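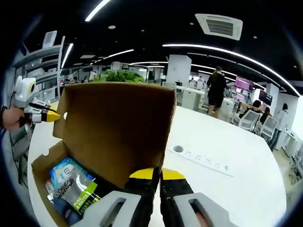
Trovanura, Jan 15, 2026

README for the Doneo box-packing set, house rules included

Hi, and thanks for downloading! I look after the Doneo set, and this file is mostly the rules we record by, with a bit about the files at the bottom. I wrote it because people kept asking me why we threw out so many takes, and the answer was always a rule that lived in my head (sorry about that).

What you get

There are 1,792 episodes, all two-handed, all done with hand-held grippers on a tabletop. The task family is small on purpose: soft and hard store-bought goods go into a shipping box, or come out of it. Each episode has video from the grippers, jaw width over time, a pose track and a one-line task label.

Rules for the operator

Start every take with both jaws open and in view of each other. Hold that for a beat before you move - the pose tracker at our end really likes a calm start. Fingers stay on the handle and never help the jaws, not even a little nudge. If you nudge, stop and mark the take as bad. I know it hurts when the rest went perfectly.

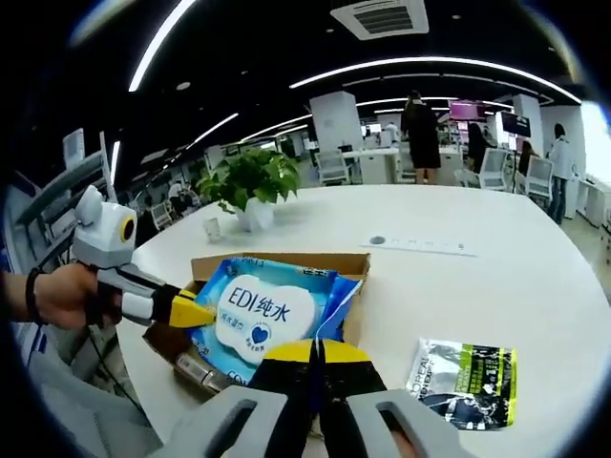

Also, please don't rush the second hand. New operators tend to park one gripper off to the side and do everything with the other, and then we have a one-handed set with a spare camera. Both hands should have something to do, even if it's only steadying a flap.

Rules for handling the items

Pick up soft packs by a corner or a seam where you can. Squeeze just enough to lift. Drops are fine and we keep them, but the label has to say so, and a pack that has split gets retired from the pool.

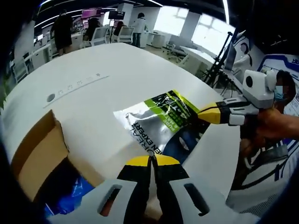

Corner hold on a foil pack, box at lower left.

Labels

Write what was done, in plain words, with the item first. "Wipes, into box" is good. "Nice clean pick!!" is not (I have found 11 of those so far and I'm sure there are more). Use the name on the wrapper only if you can read it, otherwise go with the kind of thing it is. Lebrun, our labeling tool, will take any text you give it, so spelling is on you.

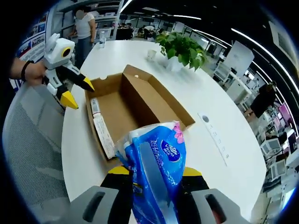 Jaw width is the number people use most from this set, so please read it with care. Zero means the yellow tips are touching, and a closed grip on something squashy can read lower than the item's real thickness. Tissue packs are the usual trouble: with a crinkly one like the blue Vinda pack clamped in the jaws, some of the reading is wrapper and air. Don't use the width as a size measurement. Use it to tell open from closed and you'll be happy.

Rules for people in view

We record in a shared office, so folks do turn up in the background. Run the face blur before anything leaves the building, then check it by eye at 9 points in the episode. If you spot a face we missed, write to me and I'll pull that episode the same day.

Files and splits

Episodes come in folders of 40, with a shorter last folder. The held-out split is in the Walier folder - please don't train on it, however tempting! The next version is planned for June, with the same rules unless somebody talks me into better ones. Bug reports go in the tracker, one issue per episode, with the episode number in the title.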